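Kitting cell at Rovevden back in use after finger change

The small kitting cell at Rovevden is running again after its spring service. It had been stopped for part of March while the gripper fingers were changed and the pick positions taught again. The work was done by our own maintenance team, with the replacement parts supplied by Ait Ali.

The cell packs metal parts into foam inserts, which then go to the assembly benches at Zukcombe. It had completed 2,502 inserts since the last service. Over the final few weeks the operators reported that the longer blocks were arriving over the foam at a slight angle, and the cell was stopping on the force limit more often than it should. The log showed 129 of these stops, most of them on the same slot.

When the gripper was taken off, the rubber on the left finger was found to be worn smooth at one corner. The right finger was sound, but the piece that joins it to the gripper had worked a little loose. Both fingers were replaced as a pair, and the fixings were tightened and marked with paint pen so that any movement shows up on the weekly check.

Teaching took longer than the mechanical work. Each position in the insert has to be set separately, and the forked block is the awkward one - it is held upright and both legs have to go down into the slot without touching the foam. The approach is now made at reduced speed for the last part of the travel.
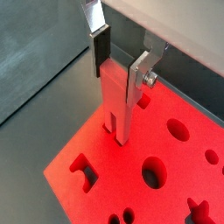

The forked block held over its slot in the red foam insert, seen from the gripper camera.

After teaching, the cell was run for 570 placements with an operator standing by. There were two stops, both on the forked block, and the slot position was corrected after the second. The remaining 218 placements of the run went through without a stop.

A few points for those who look after the cell on shift:

The finger pad is now on the weekly check sheet. Wipe it with a dry cloth only. Solvent hardens the rubber.

If an insert is changed for a new one, run the slot check program before going back to automatic. New foam can sit slightly higher than the old.

Please do not adjust the taught positions from the pendant. Report the fault and leave the cell in hold.

The second cell, at Ultau, has the same gripper and will have its fingers changed when the next set of parts arrives. Until then it stays on the old speed settings - the new program should not be copied across. The revised check sheet is in the folder beside the Rovevden cell, and a copy will be sent to Ultau with the parts.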